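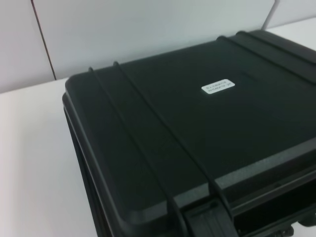

A black hard-shell carrying case on a white tabletop.

A Day at the Soverow Open House: Locks, Phishing Emails and a Very Good Lentil Soup

I have been meaning to write this up ever since I got home, and now that the laundry is done and the notes are (mostly) deciphered, I finally have an evening for it. For those who don't know Soverow, it's a mid-sized security firm that does incident response and monitoring, mostly for hospitals, water utilities and smaller banks. Once a year, in July, they open up their building on the edge of Woletti to customers, students, and people like me who write about this stuff for a small readership and a lot of fun. I'd wanted to go for three summers running and something always came up. This year nothing did!

Getting there is easy enough if you take the train to Woletti and then the number 7 bus, which lets you off right across the street. If you drive, be warned that the visitor lot fills up before nine in the morning. I came by bus and felt rather smug walking past the line of cars.

Sign-in took a while. You hand over an ID, you get a badge on a green lanyard, and you read a two-page sheet about where you may and may not take pictures (lobby, cafeteria and demo rooms yes, anything with a live screen no). I like it when a security company takes its own front door seriously. The badge stops working at five in the afternoon, and when one of the students in my group tried to get back into the lobby at ten past to fetch her umbrella, she had to be let in by the desk. Good for them.

The monitoring floor

The tour started upstairs, in a glass-walled gallery that looks down on the monitoring floor. I had pictured something like mission control, with a giant world map and blinking red dots. There is a map, but our guide cheerfully admitted that it is there for visitors and that the analysts sit with their backs to it. What they look at is a plain queue of alerts, sorted by how worried the system thinks they should be.

She walked us through one ordinary night shift from the spring. The team on duty had 509 alerts come in between ten at night and six in the morning. After the automatic filters and a first look by a person, 58 were left that needed somebody to sit down and dig. Of those, most were things like an employee logging in from a vacation rental, or a backup job that had been moved to a new hour without anyone telling the security side. One was a stolen password being tried against a payroll system, and it was caught while the person on the other end was still poking around for the right menu.

What stuck with me was how much of the work is writing. Every alert that gets closed has a short note attached explaining why, in sentences another human can follow at four in the morning. New analysts spend their first weeks reading old notes before they are allowed to close anything on their own. Somebody in our group asked whether that was frustrating for them, and the guide laughed and said yes, for the first week, and then they find the funny ones.

The phishing workshop

After the gallery we were split into smaller groups, and mine went to the phishing workshop, held in a bright room with long tables and much better chairs than I have at home. Each of us got a stack of printed emails and a red pen. Your job was to mark the ones you would report. I have been writing about this subject for years, so naturally I was a little too confident, and naturally I missed two.

The first one that got me was an invoice from a supplier with one letter in the domain swapped. Fair enough, I should have seen it. The second was nastier: a reply inside a real conversation, sent from a real mailbox that had been taken over. There was no misspelling and no odd logo. The only strange thing was that the bank details had changed, politely, at the end of the third paragraph. The instructor's advice was to forget about spotting bad grammar and to get in the habit of calling a known phone number any time money is supposed to go somewhere new. I've heard that many times, and I still wrote it down and underlined it.

We also talked for a good long time about what happens after someone clicks. I thought this was the best part of the whole morning, really. Soverow encourages its customers to thank people who report their own mistakes, out loud and quickly. A retired school secretary sitting next to me told the table that at her old job she'd once waited a whole afternoon before admitting she'd typed her password into a fake page, out of plain embarrassment. You could see every head in the room nodding.

Lunch

I'm not going to skip lunch. The cafeteria did a lentil soup with lemon that I went back for, and there were oatmeal cookies the size of saucers. If you're vegetarian you'll be well looked after. The coffee is ordinary, but there is plenty of it, and the courtyard outside has shade until one or so.

Didenko and the practice network

The afternoon belonged to Didenko, which is what they call their practice network. Picture a small make-believe hospital, complete with a front desk system, a pharmacy database, a few door controllers and a printer that never works (they insist that this is for realism). It all runs on machines in a closed room with no connection to anything outside, and customers can book it for a day to rehearse an attack with their own staff.

We got a shortened version, an hour and a half long. Half of us were the hospital's IT people, and the other half were the managers, and an instructor played the intruder. I was put on the management side, which turned out to be far more stressful than I expected. The technical team kept bringing us good questions that we had no answers for. Can we shut down the pharmacy database? For how long? Who tells the night staff, and how, if email is down? We had a binder with a response plan in it, and the phone list in the binder was stored on the very server we had just agreed to unplug. (Someone had planned that, of course. Print your phone list, dear readers.)

By the end we had lost the door controllers, saved the pharmacy, and sent out a public statement with a typo in it. The instructor was very kind about all of this. In the wrap-up she said that most real teams also do the technical part reasonably well and come apart over who is allowed to decide.

Iren

Last stop was a talk on Iren, the firm's training program for people changing careers. It has taken in 298 people so far, among them former nurses, bakers, and a fair number of teachers. It runs in the evenings for most of a year and covers networking basics, log reading, and, once again, lots of writing. There's an entry test but no degree requirement. Two graduates answered questions afterward, and I appreciated that they didn't make it sound easier than it is. One said the subnetting unit nearly sent her back to her old job. If you're curious, applications open in the fall, and the desk in the lobby had a printed syllabus I found more useful than the brochure.

A few practical notes if you'd like to go next year. Register early for Didenko, as the places go long before the rest of the day fills up. Bring a sweater, for the gallery is chilly even in July. Leave your laptop at home, since you won't be allowed to connect it to anything and the lockers are small. And the last bus back toward the station leaves at twenty to seven. I caught it with a cookie wrapped in a napkin and my shoes in a sorry state from the shortcut across the grass.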